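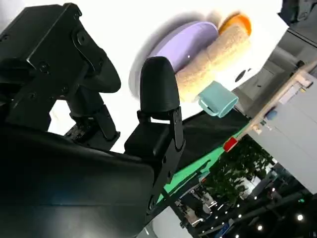
Is there any point in setting the hardness number if the installer already did it, Bijan Arabzadeh asked under the last section. There is. The installer usually leaves the factory number in, and the factory number is a middle value that suits very few houses. Section 4 goes through it properly.

Posted in June by Osvaldo Sartori

Search this guide Enter a word or part number Go

Section 4. First start and programming, Gesside home water softener

This section picks up after the plumbing has been connected and checked for leaks (Section 3). The bypass valve should still be in the BYPASS position, the salt tank should be empty, and the control head should be unplugged. If you bought the house with the softener already running, skip to 4.3.

4.1 What you need

A bag of softener salt, pellets or crystals. A bucket. A towel. The hardness result for your water, in grains per gallon. A flashlight helps if the softener sits in a closet or under the stairs.

The hardness result can come from your water company's yearly report or from a test strip. If you are on a well, use a test. Reports give hardness in grains per gallon or in parts per million, and the control head only takes grains. To change parts per million to grains, divide by 17 and drop anything after the decimal point, then add one. This comes out a little high on most water and that does no harm.

CAUTION: Do not use rock salt sold for driveways. It carries grit that settles in the bottom of the salt tank and gets pulled into the brine line.

4.2 Filling the resin tank

Do this slowly. Most of the trouble people have in the first week comes from opening the valve too fast.

1. Close every tap in the house, including the outside ones. Turn off the ice maker if there is one.

2. Open one cold tap near the softener. A laundry sink is best. Take the aerator off the tap first.

3. Plug in the control head. The display lights up and shows a row of dashes, then the time, blinking.

4. Press and hold REGEN until the motor starts. Wait for the display to read BACKWASH. The motor takes a couple of minutes to get there and makes a grinding sound on the way. It is a normal sound.

5. Unplug the control head again, so that it stays in BACKWASH.

6. Turn the bypass lever a quarter of the way toward SERVICE. You will hear air leaving through the drain line. Leave it alone until the sound stops and water runs steadily from the drain line.

7. Turn the lever the rest of the way. Let the water run to the drain until it is clear. The first water may be tan or light brown from fine resin dust.

8. Plug the control head back in and press REGEN once for each stage until the display reads SERVICE.

9. Let the open cold tap run until it stops spitting, then close it and put the aerator back.

NOTE: If small amber beads come out of the tap or the drain line, stop, go back to BYPASS and see Section 9. A few grains of dust are fine. Beads that roll between your fingers are resin, and something inside has cracked or was not seated.

CAUTION: Do not open a hot tap during any of these steps. Dust that gets into the water heater is a nuisance to get out.

4.3 Setting the clock and the hardness

The buttons are SET, UP, DOWN and REGEN. If you press nothing for a minute the display goes back to the time and keeps whatever you had already confirmed with SET.

1. Press SET. The time blinks. Change it with UP and DOWN and press SET again. The clock is a 24-hour clock and has no colon, so eight in the evening shows as 2000.

2. HARD appears next. Enter your hardness in grains. If your report lists iron, add four grains for each part per million of iron.

3. PEOPLE appears next. Enter the number of people who live in the house most of the time. Guests do not count unless they stay for months.

4. RTIME is the hour when the softener cleans itself. Leave it at 0200 unless someone in the house works nights. While it is cleaning, any water you use is hard water, and a load of laundry at the wrong moment will get it.

5. MAXDAYS is the longest the softener will wait between cleanings, whatever the water use. Set it to seven for city water and to three for a well with iron.

6. Press SET once more. The display shows gallons remaining. On the test unit it read 2620. Yours will differ with the hardness you entered, and it counts down as you use water.

NOTE: The older control head, with the Thiele name molded into the cover, has no PEOPLE setting. It asks for RESERVE in gallons. Multiply the number of people by 75 and enter that.

If the number of gallons does not go down after a day of ordinary use, the meter cable is probably not pushed in all the way. It is the thin gray one at the back - pull it out, look for a bent pin, push it in until it clicks.

4.4 Adding water and salt to the brine tank

1. Lift the lid of the brine tank and check that the round cap on the brine well is on. Salt must not fall into the well.

2. Pour in two buckets of water. You do this only once. After the first cleaning the softener adds its own water.

3. Pour in the salt up to half the height of the tank. Do not fill it to the top. A tank that is kept full tends to form a hard crust, or bridge, with a hollow space beneath it.

4. Put the lid back and wait two hours before the next step.

5. Press and hold REGEN until the motor starts. The full cleaning takes an hour and a half. Let it finish without touching the buttons.

The salt level should be checked once a month. Any day will do; I do mine on a Sunday with the furnace filter. Add salt when you can see water above it, or when the tank is down to a quarter.

CAUTION: If anyone in the house is on a low-sodium diet, ask their doctor before using softened water for drinking. Potassium pellets can be used in place of salt, at a higher cost. Raise the hardness setting by a tenth if you use them.

4.5 Checking the result

Wait until the day after the first cleaning. Run a cold tap for five minutes and test with a strip. It should read one grain or less. Hot water will go on testing hard until the heater has used up what was in it, so leave the hot side for a few days.

If the cold water still tests hard:

- check that the bypass lever is all the way over to SERVICE
- check that the tap you tested is not on the untreated line (kitchen cold and outside taps often are)
- look into the brine tank and see that the water level dropped during the cleaning

Code 138 on the display means that the motor did not find its home position. Unplug the head, wait a minute and plug it in again. If the code comes back, leave the softener in BYPASS and go to Section 9. The house will have hard water in the meantime but nothing will be damaged.

Write your settings on the card inside the lid before you close it. The head keeps them through a power cut, but the clock has to be set again after a long one.

Section 5 covers the sediment filter. If yours is the Pridus type with the clear bowl, read the part about the O-ring before you unscrew anything.

Comments (4)

Bijan Arabzadeh
Thanks for answering. Mine was on the factory number, and our report says a good deal higher. Changed it last night. Does it have to clean itself before the new setting counts?

Osvaldo Sartori
It takes the new number right away, but I would run a cleaning by hand after a big change like yours. Hold REGEN, same as step 5 in 4.4.

wellwater_deb
Step 6 in 4.2, yes, a quarter turn and WAIT. I opened mine all at once and had brown water in the upstairs bath for two days. Also my drain line jumped out of the standpipe so tie it down first.

Marlon
Can the Cliter resin cleaner go straight into the brine well or does it have to be mixed? The bottle says one thing and the store says another. House is over 40 years old with iron in the water if that matters.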